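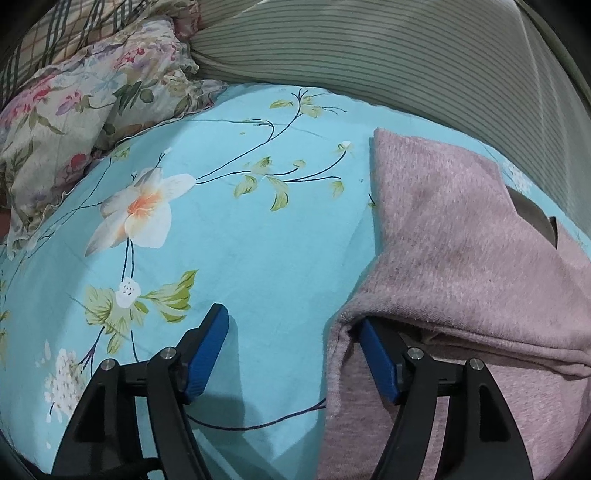
Interim Progress Report to the Pastach Fund
Stepped Care for Insomnia in Primary Practice
Reporting period: start of recruitment to end of April

1. Status

Recruitment closed in April at all participating practices. The screening target was met. Randomization was completed three weeks behind the original schedule, and follow-up is in progress. No change to the total budget is requested. One change to the timetable is requested and is set out in section 6.

2. Screening and enrollment

Practices in the Maltov and Illuvville areas screened 2,198 adults using the short sleep questionnaire. Of these, 679 scored above the threshold for probable chronic insomnia and were invited to a telephone assessment. Enrollment closed at 400, the number given in the approved protocol.

The most frequent grounds for exclusion at the telephone stage were untreated sleep apnea, rotating night work, and a current course of psychological treatment elsewhere. A smaller group met all criteria but did not want to be assigned to a treatment by chance. Their reasons were recorded in free text and will be coded after the main analysis.

Enrollment in Illuvville was slower than planned. Two practices there changed their appointment software during the first quarter, and the screening form had to be handed out on paper until the new system could carry it. Paper forms were entered twice by separate staff and compared. Differences were few and were mostly in the date of birth field.

3. Delivery of the interventions

Participants in the stepped arm begin with a six-week guided self-help course based on cognitive behavioral therapy for insomnia. Those whose severity score has not dropped by the agreed margin at week seven are offered individual sessions with a trained nurse. Participants in the comparison arm receive usual care and a printed leaflet on sleep habits.

Nurse training was delivered by the Říha Clinic over four days, with monthly supervision by video call. All nurses passed the skills rating before seeing participants. One nurse has since moved to another post, and her caseload was divided between colleagues in the same practice – no sessions were missed.

The sleep restriction module remains the part that participants find hardest to follow. Supervisors have asked nurses to review the sleep window every week, as the manual states, and to note any daytime drowsiness while driving. The wording of the driving advice was made plainer in the second printing of the workbook.

4. Data collection

Sleep diaries are completed each morning on a phone or on paper. Diary completion is acceptable in the first two weeks and falls after that. A text reminder now goes out at 9 a.m. to anyone who has missed two mornings in a row. The effect of the reminder will be examined separately, as it was introduced after the first participants had finished the diary phase.

Wrist activity monitors are worn for one week at baseline and again at follow-up. Several returned monitors held incomplete recordings. The supplier replaced the charging docks, and staff now check battery level before each unit is mailed. Depression and anxiety scales are collected at the same points as the main outcome. The outcome assessors remain blind to treatment arm.

5. Safety

There have been 2 serious adverse events, both planned hospital admissions judged unrelated to the study. The independent monitor reviewed both and recommended that the trial continue unchanged. Participants who report suicidal thoughts on the depression scale are called the same working day under the risk procedure. The procedure has been followed in every case to date.

6. Change requested

We ask that the follow-up phase be extended by three weeks to allow for the delay in randomization. Staff costs for the added weeks would be met from the travel line, which is underspent – supervision was budgeted in person and has been held by video.

7. Work in the next period

Six-month follow-up calls continue in both areas. The statistical analysis plan will be signed off before any outcome data are released to the analysts. Interviews with participants who left the self-help course early will start once the topic guide has ethics approval. The revised expenditure table is attached as Annex B.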